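Search Ralness Wiki Go Search Advanced search

Garment handling at Ralness

Garment handling at Ralness is the partly automated sorting and folding of clothing and small textiles at the Ralness laundry works in Hostov. Robot arms with two-fingered grippers share the finishing floor with hand folders, and the arrangement is best known among laundry people for what it did to the jobs on that floor, which changed far more than the machines' modest speed would suggest.

Background

Ralness began as a hotel linen service. Flat goods such as sheets and tablecloths have gone through ironing and folding machines for decades, and the works was no exception. Personal clothing was another story. It came in mixed bags, every piece a different size and stretch, and all of it was sorted by hand at long counters. By the time the company took on contracts for care homes, the small-items counter was the slowest point in the building and the one with the most sore wrists and shoulders.

The first robot cell, named Kumer after the street behind the works, was installed in May. It had 3 months of trial running before it was given a regular place on the day shift.

The work

Cloth is a wonderfully difficult thing to pick up! A box has the same shape wherever it is held, but a sleeve or a sock takes a new shape every time it is touched. The gripper has to close on a fold or a ridge of fabric, get enough of it to hold, and leave the piece underneath where it was. Knitwear is the favorite test at Ralness, as ribbing gives the fingers something to bite on but also stretches and bunches.

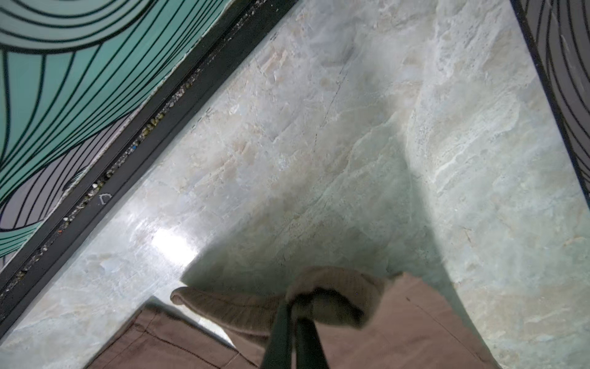 Sorting comes before folding. A piece is separated from its neighbors, spread as far as it will go, and passed to one of the piles for matching, folding or repair. The folders at Ralness call the first of these steps "teasing," a word that was in use at the counter long before Kumer arrived and now appears in the cell's own settings menu.

Each cell has a finger-mounted pad that wears smooth and is replaced by the operator. A camera near the gripper gives a close view of the cloth, and operators learn to read this view quickly. They can stop the arm, mark a bad grasp and let it try again from another side. In one early week the log recorded 2243 grasps, of which 258 were marked for another try, and going through those marked grasps became a regular part of the operators' week.

Effect on staff

There were 20 people on the finishing floor when the cell was installed. No positions were cut during the trial, under an agreement signed beforehand, and the number of hours spent teasing pieces apart by hand dropped. The freed time went mostly to mending and to checking name labels, two jobs that had always been squeezed in at the end of a shift.

Tarmo Siliņa, a folder who moved to the cell as its first operator, wrote most of the floor's training notes. His notes are a pleasure to read — practical, full of small sketches, and very fond of a well-made sock. They describe how to lay out pieces so that the arm has a fair chance, and how to tell a worn pad from a badly placed grasp. New operators spend their first days at the hand counter before they touch the controls.

Not every change was welcome. Several folders missed the talk that went on across the old counter, and the cell's place at the far wall left its operator working alone. The layout was later turned so that the operator faces the rest of the floor. Pay was a second sore point, settled when operating the cell was made a graded skill open to anyone on the shift.
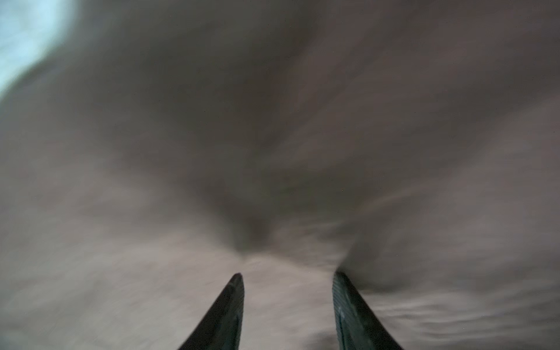
This page was last edited on 7/24/22.

Later development

A second cell was set up under the Mahmoud plan, named for the floor manager who drew it up. The plan rotates operators between the cells, the mending table and the hand counter in the course of a single day. Folders had asked for this during the trial, mainly to avoid long stretches of watching the arm.

Delicate pieces, including lace and anything with loose beading, are still handled entirely by hand — and the folders who do that work now train the operators in fabric care as well.

See also

Industrial laundry
Textile sorting
Job rotation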